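Ostby Pocket Guide to Everyday Punctuation, 2nd Printing
Publisher: MacLeish
Item no. 1017
Format: paperback, sewn
In stock, ships from Ulport

Small book on commas, apostrophes, hyphens and the rest. For people who write at work and don't want to read a grammar textbook to find out where the apostrophe goes. Fits a coat pocket. Lies flat once you've bent it a bit.

42 short chapters, most of them fit on a single spread. Rule on the left, sentences on the right. No theory to speak of. The chapter on commas before "and" got split in two for this printing, readers kept writing in about it.

What's covered

Commas (lists, clauses, names, dates, addresses)
Apostrophes, incl. its/it's, plural names, years
Semicolons and colons
Hyphens and the two dashes
Quotation marks, and where the period goes (American usage)
Parentheses, brackets
Capitals after a colon
Ellipses. Short chapter.
Punctuating email greetings and sign-offs

What isn't: spelling, word choice, verb tenses, footnote styles. For look-alike words get the Ostby word list, sold separately. The set price applies if both are in the cart at checkout.

Changes in this printing

Index redone from scratch. The old one sent you to the wrong page for "possessives of names ending in s", sorry about that. Example sentences on hyphens replaced, several were dated. Section on bullet lists added (period or no period at the end, capital or no capital at the start). Type is a half size larger. Cover is now coated, so it wipes clean.

If you have the first printing you don't need this one unless you use the index a lot. The corrections sheet is free, ask for it when ordering anything else or send a stamped envelope.

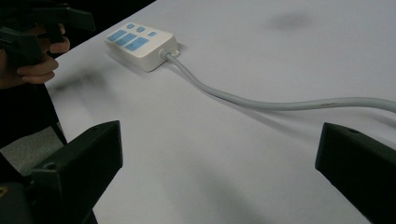

Same page numbers up to chapter 30, after that they shift by 3 pages. Teachers mixing both printings in one class should go by chapter number. Chapter numbers are the same all the way through, the split comma chapter is marked 6 and 6a.

Sample entry

Chapter 14. Compound adjectives before a noun.
Hyphenate when two words work together as one description and come before the noun: a well-known song, a five-year lease. After the noun, usually no hyphen: the song is well known. No hyphen after an -ly adverb: a newly painted door. When leaving the hyphen out could mislead, put it in. "A small business owner" might be a short person. "A small-business owner" runs a small business.

Most entries run that long. Some are three lines.

Who buys it

Office staff mostly. Also adult ed classes, people studying English as a second language at upper intermediate and above, church newsletter editors. Not great for beginners, the explanations assume you can read a newspaper without much trouble. Kids under 12 or so will find it dry.

Exercises

None in the book itself. Separate workbook from Omov, spiral bound, keyed to the chapters, answers in back. The workbook still follows the first printing but since it goes by chapter it works with either. Perforated sheets, so they tear out for handing in. Please don't photocopy the whole thing, there's a class rate and it's cheap.

Ordering

Single copies: add to cart.
Class packs: boxed, discount shows up at checkout.
Schools and libraries: purchase orders accepted, put the item number on the PO. Orders without it get held up.
Bookstores: use the trade form, not this page.

Shipping is flat rate inside the US. Outside the US we quote by email before charging anything. Allow an extra week in October, that's when the school reorders all land togehter.

Returns

Unmarked copies, any reason, original packing slip in the box. Bent corners in the mail are on us, send a picture of the cover and we'll mail another one. No returns on workbooks with sheets torn out.

Ebook?

Not yet. The two-page layout falls apart on a phone and we haven't got a version we like. Large print is being typeset now. Use the notify button if you want an email when its ready.

Page updated 09/01/2026. Prices good until the next catalog.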